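Sizing a Dehumidifier for a Small Bedroom
October 7, 2018
Filed under: House, Measurements

The back bedroom of our house in Risley has been damp for as long as we have owned it. The floor is a slab, the north wall is painted block, and the single window faces a hedge. In February the inside of the glass ran with water most mornings and there was mildew behind the headboard. I have spent the months since then logging the room, and the results are complete enough to write up.

The instrument is a Nakport two-channel logger. One channel has the probe in free air at the height of the mattress. The other has the probe taped to the block wall, under a square of foam so that it reads the surface and not the air in front of it. Relative humidity is only recorded on the air channel. The logger writes a reading every 14 minutes, an odd interval that cannot be changed in the menu. The file imports cleanly into a spreadsheet once the header line is removed.

Before using the readings I checked the humidity sensor with the salt test. Put table salt in a bottle cap, add enough water to make a wet slurry, seal the cap and the sensor in a zip bag, and leave them overnight. The air in the bag should settle at 75 percent. Mine settled at 72, so I add three points to everything. This is a one-point correction and says nothing about the error at the dry end, but the dry end is of no interest in this room.

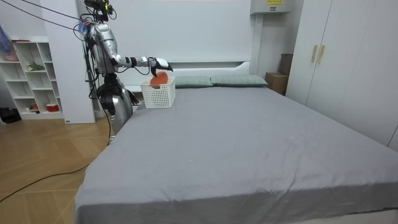 White basket on the bed, near the headboard.

Relative humidity by itself is a poor guide. What matters for mildew is the temperature of the coldest surface compared with the dew point of the air. With the room at 66 degrees Fahrenheit and 70 percent, the dew point is close to 56. The block wall sat below that on most winter nights. Any air that reached it gave up water, and the air behind the headboard reached it without ever being warmed again.

There are three ways to fix this. The wall can be made warmer, the air can be made drier, or the air can be exchanged for outside air. Insulating the inside of the wall is the right long-term answer, and I have not done it. It involves moving two outlets and a baseboard heater. Opening the window works in winter, when outside air holds little water, and works badly in July. That left the dehumidifier.

Capacity ratings deserve some care. The figure on the carton is the water removed in a day under a standard test condition, and older units were tested in much warmer, wetter air than a bedroom has. A compressor machine in a cool room will do a good deal less than the carton says, and below a certain temperature its coil frosts and it spends part of each hour defrosting. A desiccant machine does not have that problem but uses more power and puts noticeable heat into the room. For a room that falls into the fifties when unheated, the extra heat is partly useful.

I bought the desiccant type, a Dallura, second hand. It has two fan speeds, a humidistat with no numbers on the dial, and a hose connection at the back. I set the dial by trial. Turn it until the machine starts, wait an hour, read the logger, move the dial a little, repeat. A pencil mark on the housing now shows the position that holds the room at 55 percent.

Placement made more difference than I expected. With the machine in the corner by the door, the air channel looked fine within a day, and the mildew smell behind the bed did not change. I then pulled the bed 11 inches off the wall and turned the outlet so that it blew along the block. The surface reading rose by two degrees and the smell was gone within a couple of weeks. The gap looks wasteful in a small room. It is staying.

Bedding is part of the water budget as well. Cotton and polyester fill both take up moisture from a sleeper and from humid air, cotton more so, and both release it slowly. A bed made up tightly first thing in the morning holds on to it. Turn the covers down and leave them for an hour before making the bed. Soft toys behave the same way on a smaller scale and should not be stored against an outside wall. An open container is better than a lidded bin for anything made of cloth in a room like this. 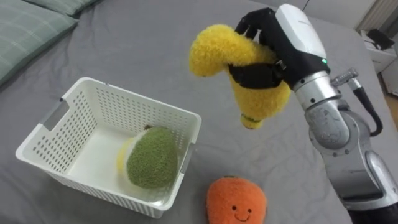 Gray sheet, green pillows, plush toys. The avocado is in the basket.

Drainage is the last item. The tank fills overnight in wet weather and the machine stops when it is full, so an unattended tank means an unattended room. I ran a Gerlach vinyl hose from the rear port through the closet wall to the laundry standpipe. The run is short and falls the whole way. Check it with a level, as a sag will hold water and the machine has no pump. I used a clamp at the port and none at the other end.

Power use, measured at the plug, comes to up to 100 kilowatt-hours a month in the worst conditions and much less in a dry spell. That is more than I would like. The filter needs vacuuming every couple of weeks, and the logger batteries last about a season.

Still to do: repeat the salt test with a fresh bag, move the surface probe to the lower corner of the block wall, and log the closet, where the back of the door has started to feel clammy.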